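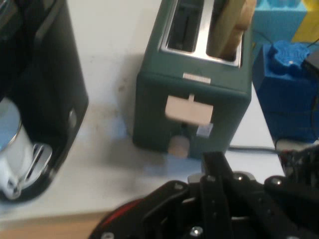 5. First job: the toaster

You have an arm that homes without hitting itself and a gripper that closes when asked. Section 4 was the hard part. Section 5 is the part your family will want to watch, so plan on it going badly the first few times.

The toast routine in Lunano has two halves, bread down and bread out. Set them up in that order and don't chain them until each one runs clean by itself.

5.1 Before you start

Clamp the base. The table Berkay Sezer and I used for the first build had a slight wobble, which the arm found and made larger. If you can rock the table with one finger, fix the table.

Pick a toaster with a lever on the front face and some clear space ahead of it. Levers on the short end work too, but you will need the long finger plates and more patience than comes in the kit.

CAUTION: Leave the toaster unplugged until step 8 of section 5.2. Bread goes in and out of a cold toaster perfectly well.

CAUTION: The printed finger pads soften in heat. Never send the fingers below the rim of a slot, even in a toaster you are sure has cooled. Bethel Wolde was sure.

5.2 Teaching the lever

1. Set the toaster square to the front edge of the table. Run a strip of masking tape along its base so you can put it back after it moves. It will move.

2. In Lunano, open Tasks, then New, and choose Press and Hold. Name it something you will recognize in May. "test2_final_new" is taken, on every machine I have ever seen.

3. Put the arm in free-drive and guide the gripper by hand until the closed fingertips sit 20 mm above the lever. Press Save Point. This is your approach point.

4. Lower the fingertips until they touch the top of the lever. Press Save Point again.

5. Set travel to the full stroke of your lever plus 2 mm. Measure the stroke with a ruler. The number in your head is wrong.

6. Set the force limit to 8 newtons. If the lever doesn't latch, raise it one newton at a time.

7. Run the task at 21 percent speed with one hand on the stop button. Watch the back of the toaster. If it tips, your approach point is too far forward and the arm is pushing as well as pressing.

8. When the lever has gone all the way down on ten runs in a row, plug the toaster in and run it once more. Most electric toasters won't latch without power, so this is the first time you will hear the click.

NOTE: Route the cord behind the toaster, away from the arm's sweep. Tape it down if it has opinions.

5.3 Bread out

1. Use one slice. Two-slice operation is covered in section 7, along with the other things I wish I hadn't promised.

2. Let the lever come up and wait for the delay timer, set to 68 seconds by default. You can shorten it. See the caution about finger pads.

3. Teach the grip point on the part of the crust that stands above the rim. Slices lean, and never the same way twice, so turn on Wrist Search and let the camera find the edge.

4. Set grip width to the thickness of the bread minus 1 mm. Sandwich loaf is forgiving. Rosaire Kowalchuk's homemade rye needed its own profile and a firmware update.

5. Lift straight up before moving sideways. If the slice tears, lower the grip force and eat the evidence.

Save both tasks to the Alemneh card before powering off. Lunano does not ask whether you want to.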